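Lambrechts Stundier Desk Chair Review: Six Months at a Small Desk

March 19, 2023

I bought the Stundier to replace a dining chair I had been working from for far too long. It is the middle model in the Lambrechts line, with a mesh back, a padded seat and height-adjustable arms. I use it for five or six hours on most workdays and for paying bills at night. I'm 5'8" and of average build, so taller readers may have a different experience with the back height.

Assembly

The box is heavy and the cardboard handles tore on the way up the stairs. Everything inside was bagged and labeled. The base and casters go together by hand, and the rest uses one hex key, which is included. The instructions are drawings only. Step 6 shows the tilt plate without making it clear which end faces forward, and I put mine on backward the first time. Look for the small arrow stamped on the underside. Including that mistake, I was done in under an hour.

Seat

The foam is firm. For the first two weeks I thought it was too firm, and then I stopped noticing it. The front edge slopes down enough that it doesn't press behind my knees. The fabric picks up lint and cat hair, and a damp cloth gets off most of it. There is no seat depth adjustment, and at this price there should be.

Back and lumbar support

The mesh has some give but hasn't sagged. Lumbar support is a plastic pad that slides up and down on a track behind the mesh. It slips down a notch every few days if you lean back hard. I have gotten used to pushing it back up, but it is the thing I would most like Lambrechts to fix.

Tilt has 3 locking positions. I use the upright one and the middle one. The fully reclined position is fine for a phone call and too far back for typing.

Arms

They go up and down and nothing else. At their lowest setting they clear my desk, which is a shallow one from Wivdale. If your desk has a drawer or a keyboard tray, measure before you order. The tops are hard plastic and get uncomfortable by late afternoon. I added a pair of stick-on gel pads.
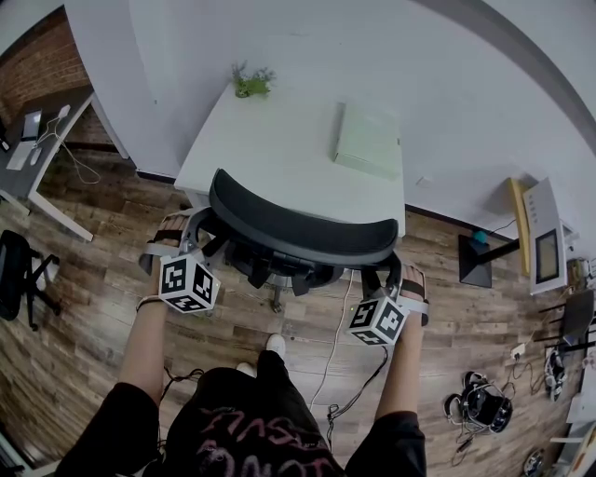
Black mesh back at a white desk.

Casters and noise

The stock casters are hard and loud on wood floors. They left no marks on mine, but I could hear them from the next room, so I switched to soft ones. The tilt mechanism started creaking in January. Tightening the four bolts under the seat took care of it, and it hasn't come back.

Compared with the Ravia

I tried the Ravia in a store before buying. It has a softer seat and better arms, and it costs a good deal more. The back felt narrow across my shoulders. If you sit all day, the arms alone may be worth the extra money. For a half day at a desk I would still pick the Stundier.

Good: firm seat, mesh that holds its shape, easy to put together
Bad: slipping lumbar pad, hard arm tops, noisy casters
Rating: 3.5 out of 5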